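Forums > Nature Travel > Birds and Festivals > Crane weekend at Skudum

Search this forum Advanced search

Crane weekend at Skudum, is it worth the trip?

valtis_wanderer
22/11/2020
Hello all. I plan to visit the crane festival at Skudum Lake next year, when the birds rest there on their way south. I have read the program from past years, but I still do not understand one thing. Do I need to book the guided walk, or can I see the cranes well from the public tower? I will come by train to Valtis and I do not have a car.

reedbed50
We went the last two times. The tower is free, but it holds only 50 people and the line starts before sunrise. The guided walk goes to the south shore, where the birds come in to sleep. I would book the walk and forget the tower.
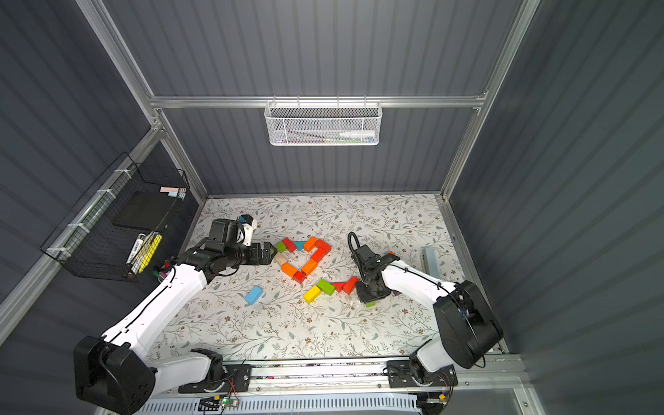 Also, please bring warm gloves. My wife had thin ones and she went back to the bus after half an hour. The evening is colder than you expect, even when the afternoon was pleasant.

mudboots
I do not agree with reedbed50. The walk is too crowded now. In my group people were talking the whole time and one man used a flash. From the tower you have the morning flight right over your head. The official count that season was 3103 birds, and I believe I saw most of them without paying anything.

reedbed50
You were lucky with the fog, mudboots. Both of my mornings on the tower I saw gray and nothing else.

valtis_wanderer
Thank you both. So maybe I should do the walk in the evening and the tower in the morning. Is there a bus from Valtis to the lake, or must I take a taxi?

Route 346 goes from the train station to Daltance village, and from there it is 2 kilometers on foot along the dike. The last bus back leaves early, so check it before you book the evening walk.
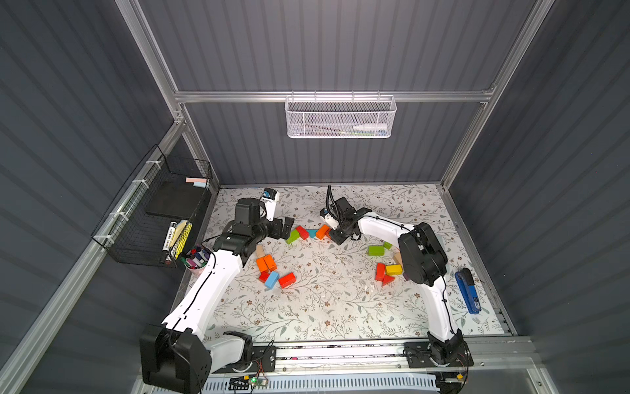 Szalai_fan writes that the last bus waits for the walkers during the festival weekend, but only if the guide calls the driver. Ask for this when you pay. I would also sleep in Daltance and not in Valtis. The rooms are simple and they are full by August, so write to them early.

mudboots
On the rooms I agree. On the walk, still no.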